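Wrist cam vs head cam in sim kitchens, and is the parallel gripper worth keeping?

Started by saracb, in Simulation & Virtual Commissioning
Tags: grippers, cameras, two-arm, sim

saracb wrote:

Okay so I've been going back and forth on this since March and I need other people's eyes on it. I'm running a two-arm setup in a simulated kitchen, parallel fingers on both sides, and I'm trying to decide which camera views to keep as policy inputs. Right now it's one on the gripper and one up on the body. Rendering both is eating my budget and I'd love to drop one.

Same kitchen, same run, gripper view first and then the body view: 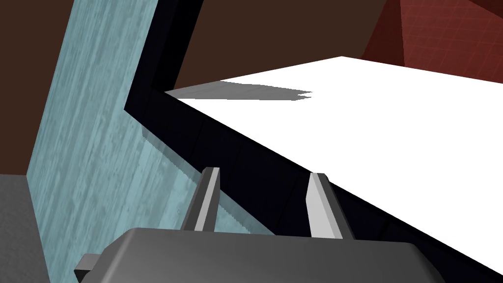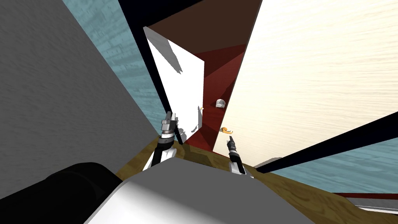
My gut says keep the body camera and ditch the wrist. With the wrist view I spend huge stretches of every episode staring at fingers and cabinetry, and the network has to somehow make sense of that. But every paper I read puts a camera on the wrist, so maybe I'm missing something obvious?

Second question, and feel free to ignore it: the fingers. They're plain flat ones with a taper at the tip. I was going to swap them for the three-finger Windus model somebody on my team ported over, but I haven't touched that yet and I'm scared of the contact solver.

Berkay

---

padraig_m wrote:

Hi Berkay! Keep the wrist cam. I know it looks useless on approach. Everyone's does. Then you get to the last bit before the grasp and it's the only view that can tell you whether the object is between the fingers or just next to them.

In your body view the right gripper is pointing nearly straight at the orange thing in the red cabinet. Can you tell me from that one picture how far away it is? I can't, and I've been doing this a while.

---

saracb wrote:

Fair. But couldn't I get that from depth on the body camera? Depth is free in sim.

---

padraig_m wrote:

Free in sim, sure. Are you ever moving this to hardware?

---

saracb wrote:

...eventually, yes.

---

geraghty_a wrote:

I'm going to disagree with Pádraig a bit here. We did this comparison at Tovville last winter, sim only, pick from a shelf and place on a counter, and the body-only policy did better for us. Noticeably better! The wrist policies latched onto wall and cabinet textures like crazy. Change the cabinet color and they fell apart.

Berkay, do you randomize textures? You've got that bluish wood grain in both of your pictures, and it takes up a pretty big piece of the gripper one. If it's the same in every episode I'd bet money your wrist encoder is using it as a landmark.

I ran 50 episodes per condition and I know that's small, so don't quote me.

---

bernie_nm wrote:

Aidan, did you crop? I remember your write-up and I think you were feeding the full wrist frame at low resolution. That's most of your problem right there. Crop to the area between and just past the fingertips and a lot of the wall goes away.

I'm with Pádraig. Body view for getting there, wrist view for closing. If rendering is the bottleneck, run the wrist at a lower rate and hold the last frame. I've gone down to every third step and barely noticed a difference.

---

geraghty_a wrote:

No crop, you're right. I'd still randomize first and crop second. Cropping hides the problem, it doesn't make the encoder any smarter.

---

bernie_nm wrote:

I'll take hidden if it grasps :)

---

sinead.s wrote:

Jumping in on the finger question because that one got skipped!

Please don't swap to a three-finger hand in the middle of a camera comparison. You'll never know which change did what. I made exactly that mistake on the Semdale project and had to throw out 3,229 episodes. I'm still a little sore.

Also, for small stuff on a shelf, flat parallel fingers are fine. The tapered tips help you get in beside things without knocking them. A third finger gives you one more thing to bang on the cabinet, plus you've got two arms that both have to fit in there. If you want to play with anything, play with fingertip friction and the contact patch. The defaults in most packages are way too grippy and you'll be congratulating yourself on grasps that would slide right off a real pad.

---

saracb wrote:

Oof, 3,229. Okay, no three-finger hand for now.

To answer Aidan, textures are fixed per kitchen and I only have a handful of kitchens loaded. So yeah, guilty. I can turn on randomization tonight, I just never got around to it (it slows down scene loading a lot and I'm impatient).

Bernadette, is your crop fixed or does it follow the finger opening?

---

bernie_nm wrote:

Fixed. I tried following the opening and it made the image jump around every time the gripper moved, which the policy hated. Pick a box that covers fingers fully open and leave it alone.

One more thing to check is the mounting angle. In your gripper view the body of the gripper takes up a good chunk at the bottom. Tilt the camera forward a few degrees and you'll get that space back. Just do it before you collect, and write the angle down somewhere you'll find it again, because you WILL need it for the hardware bracket.

---

padraig_m wrote:

Careful with the tilt, though. Go too far and you lose the fingertips, and then you've got a second bad body camera that happens to be attached to an arm. I like both tips visible at full open and full close.

---

dunne_bench wrote:

Has anybody tried two wrist cams, one per side of the gripper? We have a Dunne bracket that holds two and I've been curious whether the small baseline buys you anything.

---

geraghty_a wrote:

With two arms that's four wrist streams. Berkay came in here asking how to render less, haha.

---

dunne_bench wrote:

Ha, okay, I'll start my own thread.

---

saracb wrote:

Back with a first round. Randomized textures, fixed crop like Bernadette said, wrist at every third step, camera tilted a little. I compared body only against body plus wrist, 101 episodes each, same seeds.

Body plus wrist came out ahead on the closing part, and the misses I watched for body only were mostly the fingers shutting short of the object. Getting to the cabinet was a wash. So that's one for Pádraig. But! I also ran my old wrist checkpoint in the randomized kitchens and it was terrible, worse than body only, so Aidan wasn't wrong either.

I haven't touched friction yet. Sinéad, do you have numbers you trust, or did you measure your own pads?

---

sinead.s wrote:

Measured. Tilt board, a block with the pad material glued on, and a phone for the angle. Takes an afternoon. I'd do it with the pads you plan to buy, mine won't help you much. I'll dig out the spreadsheet and send you a message.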